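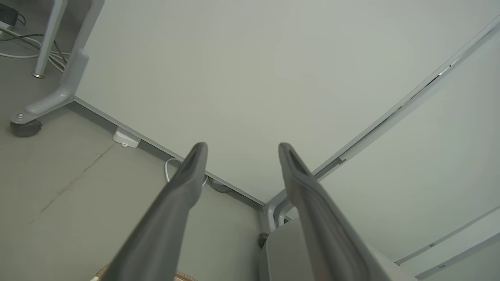

Selamawit Wolde said the arm did not fall and did not hit anybody, it only stopped, and then it would not listen to any command for 71 minutes. She was on shift at the Asfaw test rooms when the left arm of a two-armed Timden unit froze during an ordinary tidying task on 26 April 2022.

The company has now published a short report about the fault. According to the report, the controller lost contact with the left wrist and put both arms into a protective stop, as it is designed to do. The problem came after. When the operator pressed the reset, the screen showed the unit as "ready", but the brakes of the left arm stayed closed and the error code 1656 was written only in the log file, where the operator could not see it from her place.

The reset was tried 3 times. After the last attempt the right arm moved a short distance without a new command. The operator then used the emergency button and the power was removed from the whole unit. No person was injured.

Technicians from Ivomano, which maintains the machines, found a connector in the left arm that was not fully locked. The same connector had been opened in January for a change of sensor. The report says that the work was signed as finished, but the pull test on the cable was not recorded.
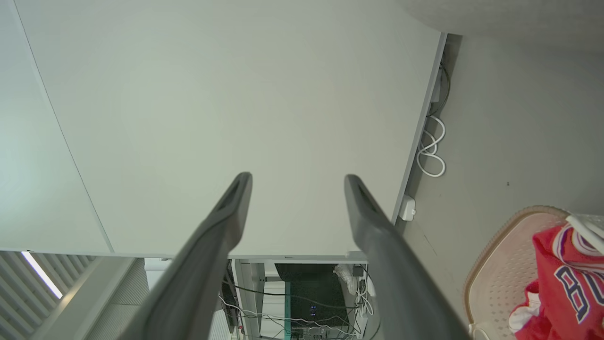 Mesfin Habte wrote to us that a bad connector can happen to anyone, and that he is more worried about a screen which says "ready" when one arm is locked. In his opinion the operator should never have to guess this, and the right arm should not have been able to move at all.

Asfaw agrees with a part of this criticism. Until new software is installed, a reset after a lost wrist signal is allowed only once, and the log must be read before the arms get power again. The operator must also stand outside the marked area during the restart. Ivomano will check the same connector on 2 other units of this type and will add the pull test to its service sheet.

Feven Gebreyes, who signed the report, did not want to say when the corrected software will be ready. The unit stays switched off until then, and the tidying tests continue on another machine with reduced speed.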